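Plernalham Glasshouse: progress report to the Vellar Fund, January

Dear Aisling,

What a good winter we've had! When you agreed to back the foliage collection we had a leaking roof, one working heater and a lot of unlabelled pots. The roof is now sound on the Dosside end, both heaters run off the new thermostat, and the tropical bench has stayed above 13 degrees every night so far, even in the hard frost.

Fergal Fahy has been repotting the calatheas and marantas, which had filled their old pots with root. He divided the biggest as he went, and the divisions are already pushing new leaves, rolled up tight like little umbrellas. The variegated ginger is slower. It sulked after the move and we lost two stems, but there is a fresh shoot at the base.

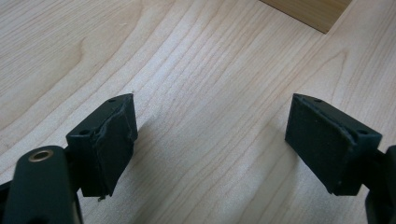
Are the cuttings on schedule for the spring plant sale?

Most of them are, and we expect to have 700 young plants potted on by the end of March, with the crotons coming a few weeks behind because they root so slowly in low light.

Bríd Hennessy has taken charge of labelling, and it's lovely work. Each plant gets its botanical name, its common name and a line on where it grows wild. She and Vsevolod Stasiv found that 6 of our old labels were plain wrong, including a philodendron that had been sold to us as an anthurium (we'd all walked past it for years).

Spending is close to plan. The bench heating cables from Ó Gríofa came in under the quote, so with your agreement we'd like to put the difference towards a second misting line. The fern corner dries out badly by mid-afternoon and hand spraying isn't keeping up. 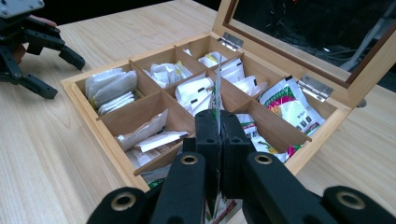 Mealybug is the one real worry. It came in on a batch of hoyas, and Augustina Kpodo has had them in quarantine ever since, going over the leaf joints with a soft brush every morning. The main bench is clear, and she'd like to keep the hoyas apart for another month before we trust them.

Next we start on the climbers along the back wall, and the school visits begin again once the paths are relaid. Do come and see the calatheas while the new leaves are opening!

With warm thanks from all of us,
Fergal, Bríd, Vsevolod and Augustina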